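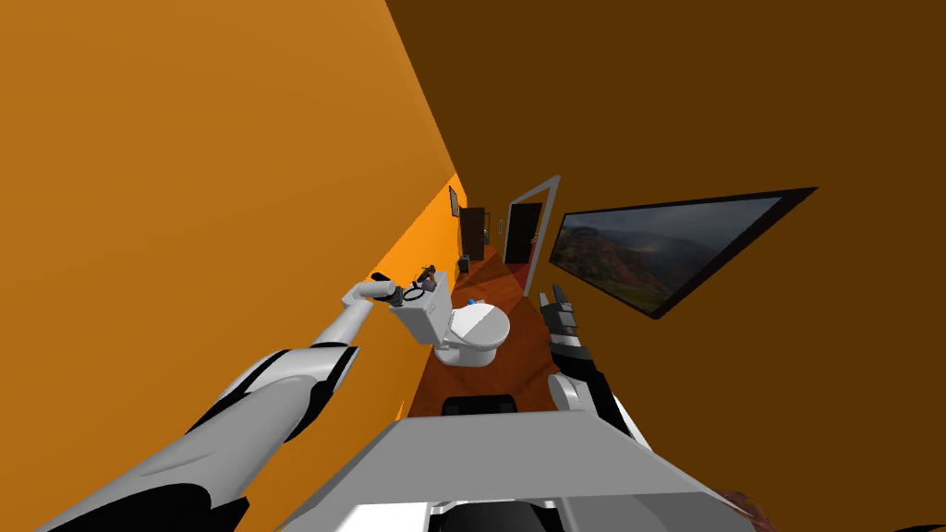
*Slide 1. White toilet between two robot arms, computer rendering.*

# Continuity sheets for a fantasy series

Speaker notes, Bontu Yimer. Afternoon session. Handout is the blank sheet, both sides.

## Opening

- Give name, series title, number of books out. Keep it short.
- Scope: how to record facts from a finished book so that the next one agrees with it. Plotting is a separate talk.
- Terms. A "fact" is anything a reader could quote back at you. A "sheet" is one page per person, place or object. The "log" is the running list of changes.

## Where the errors come from

Read the two passages from the handout aloud. In book one, Moges crosses from Grodthorpe to Clumdale in a day, on foot, in snow. In book two the same road takes three days on horseback. Both chapters went through a copyedit. The copyeditor for book two had never been sent book one.

After book two I went through both manuscripts and marked every conflict. There were 38. Sort them on the whiteboard by type:

- distance and travel time
- ages and dates
- titles and forms of address
- eye color, hair, scars, which hand
- spelling of invented words

Travel time was the largest group. Spelling was the easiest to fix and produced the most reader mail. Pause for guesses before giving the order.
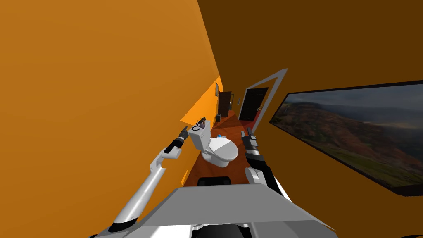 ## Building the sheet

Start from the published text. Drafts and memory are both unreliable sources, because cut scenes stay in your head as if they had been printed. I had Urden down as a widower for two years on the strength of a chapter I deleted.

Each entry has four fields:

1. The fact, in as few words as possible.
2. The exact quotation.
3. Book and chapter. Page numbers shift between editions, so leave them out.
4. Who states it: narrator or character.

Field four gets skipped most often. If Moges says the bridge at Clumdale is 2000 years old, that binds Moges to having said it. The bridge can be any age. If the narrator says it, the bridge is that old, unless the narrator is a person in the book, in which case treat it as dialogue.

Mention software only if asked. I use a spreadsheet with one tab per sheet type. Index cards work. A wiki works if you are the kind of person who maintains a wiki.

## What to leave out

My sheet set reached 741 entries before I pruned it. Many of them recorded things that could change without anyone noticing, such as what was for supper at the inn. The test I use now: would a later scene be wrong if this were different? If the answer is no, delete the row.

Exceptions – keep anything that appears in a prophecy, an oath or a will, even when it looks like decoration. Readers treat that wording as evidence. So will you by book four. 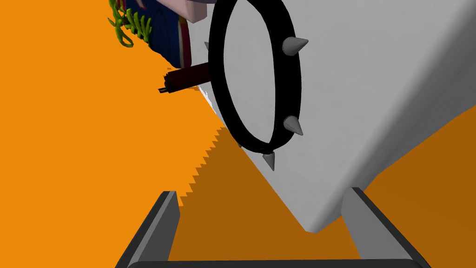 Color needs its own rule. A single word on a sheet is often too coarse to write from, and too coarse to check against. Take the slide: one flat orange surface, bright on the left and burnt orange where the shadow falls across the lower part, and a white object that goes to pale gray as it turns away from the light. A row that says "orange, white" is correct and would still let two chapters disagree. Record the base color in one field and the light it was seen in next to it. The banner at Grodthorpe is red at noon in chapter 4 and brown by torchlight in chapter 9, and with the light noted those two lines stop being a conflict.

## Using it while drafting

- Draft without the sheet open. Type a marker such as [CHK] and keep going.
- Clear the markers at the end of each chapter.
- New facts go into the log at the same time. Leave them until the end of the book and they pile up.
- If the new book has to contradict the old one, decide whether a character was wrong, lying or misheard, then write that decision in the log.

Worked case, if time allows: Urden's age. Stated three ways across two books. Fixed by making the earliest figure a boast. Cost: one line of dialogue in chapter 11.

## Handing it over

Send the sheet with the manuscript. Copyeditors usually build their own style sheet, and starting from yours saves them a pass. Export to plain text first. Mark spoilers for later books, or remove those rows from the copy you send.

## Questions likely to come up

*Can this be done for a series already at book six?* Yes. Start with the people and places in the book you are writing now and work backward as needed.

*What about errors already in print?* Ask the publisher about corrections at reprint. Ebooks are usually simpler. Log the corrected wording together with the old wording.

*Map first or text first?* Text. Then draw the map and find out which journeys have to be rewritten.

Collect the spare handouts from the back row.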